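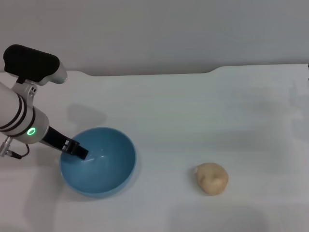
One of the upstairs residents was already speaking when these notes begin, and said that in her opinion the bowls ought to live on the open shelf by the door and not in the deep cupboard, where the ones at the bottom of the stack never see daylight and the ones on top get used to death. She added that she had felt this way since April and was glad to finally have it written down.

Search Mornora House
Type a word to search
Go

Mornora House, Skernville
Shared Kitchen Meeting, 30th October

We had 15 people around the big table, a very nice turnout, and two more sent kind messages to say they were stuck at work. The notes from last time were read out and agreed, with one correction: the borrowed soup pot went back to Kotian Street, not to the laundry room.

1. Bowls
This took up most of the evening, and it was a good-natured talk all the way through. There was plenty of support for the open shelf. A couple of people on the ground floor worried about dust, and about the long reach for anybody who isn't tall, and it was suggested that the everyday bowls go on the lower shelf and the big serving ones stay in the cupboard where they are now. Everybody seemed happy with that, and we agreed to try it until the next meeting and see how we feel.

It was also brought up that round bowls in a soft blue are very easy to mix up with the ones people bring down from their own apartments. Please put a dab of nail polish or a bit of tape underneath yours if you want it back. Last winter's mix-up over the salad bowl was remembered fondly by some and less fondly by others.

2. Buying more
We have been running short on Sunday-style big suppers - those of you who ate chili out of a measuring cup will know. The Stirkach catalog has a set of 20 plain bowls, and the price came to 60 dollars with delivery. There was a long side conversation on whether we should go for white this time. One person felt strongly that food looks more cheerful in a colored bowl, another that white is easier to match later on when something breaks, and in the end a show of hands went to blue. The money will come out of the supper jar.

3. White tabletops
A reminder, given gently, that turmeric and beet juice stain. Wipe up spills when they happen and use a mat under anything straight from the stove. Baking soda paste was recommended for old marks, left on for 15 minutes and then rubbed off with a soft cloth. The green scouring pads are for pots only and will be moved under the sink.

4. Drying and putting away
It was asked whether things could be dried before they're stacked, as damp bowls stick together and somebody has to wrestle them apart in the morning. We agreed on a second dish rack. A neighbor on floor 2 has a spare one that she will bring down, and many thanks to her for that.

5. Anything else
The oven light is still out. The lemon cake was much admired and the recipe has been promised - it will go up on the fridge door. Whoever left a blue lid with no container to go with it, it is in the drawer with the string.

Next meeting will be after supper as usual, bring a chair if you can.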